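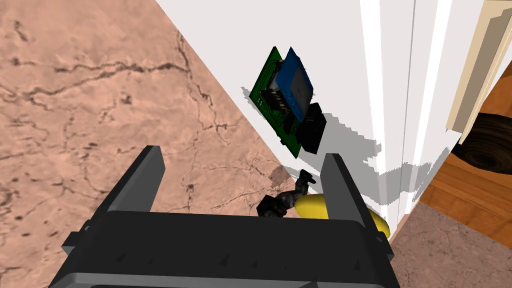 A yellow banana on the floor, near the wall.

So I finally sat down with Vikura, the new courtroom drama on Truvum, and I've already watched way too much of it! The season has 11 episodes and I got through the first two before I remembered I had laundry going. It's set in Stikov, a port town where a tired public defender takes on a smuggling case and finds her own signature on the paperwork. 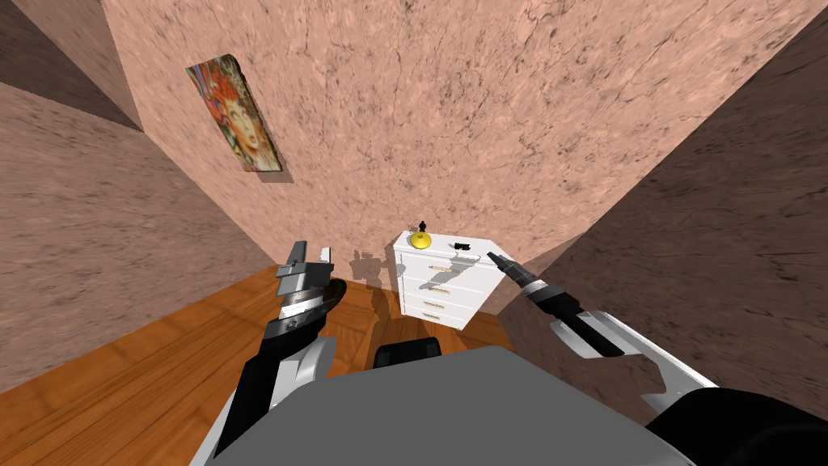
The judge is my favorite so far - grumpy, sleepy, always eating something out of a paper bag. I could do without the flashbacks (we get it, the ferry sank), but the music is lovely and the rain scenes made me want soup.

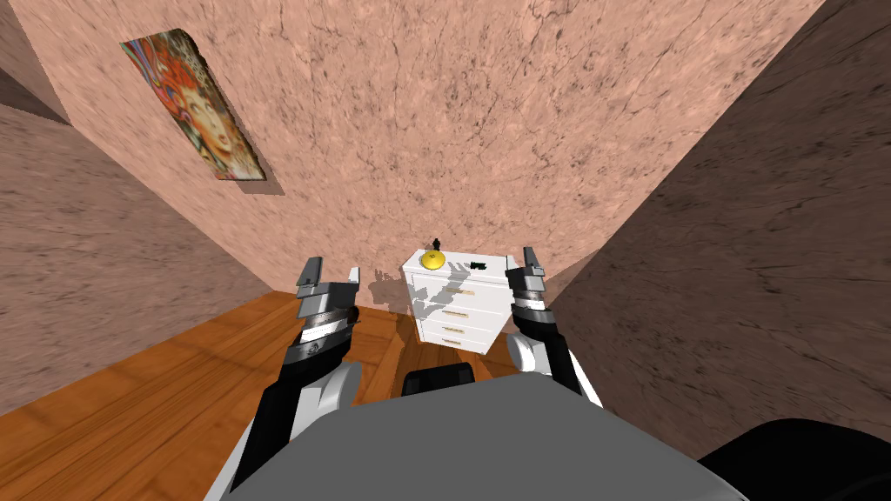 Page last changed: 2019-08-07

New episodes land each week and run 28 minutes, so you can fit one in over lunch. A few of you wrote to ask if this is the same team behind Ocampo, the hotel mystery I went on and on about in March. It is! Same writers, same slow start.
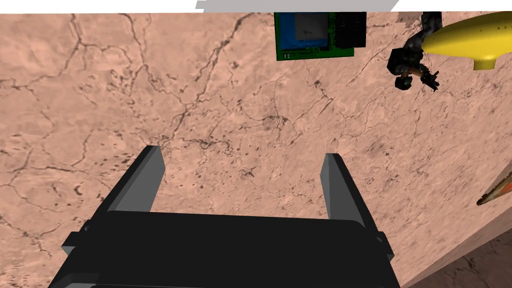 If you gave up on Ocampo early, give this one until the end of episode two, when the harbor records turn up. Then write and tell me who you think forged them - my money's on the clerk.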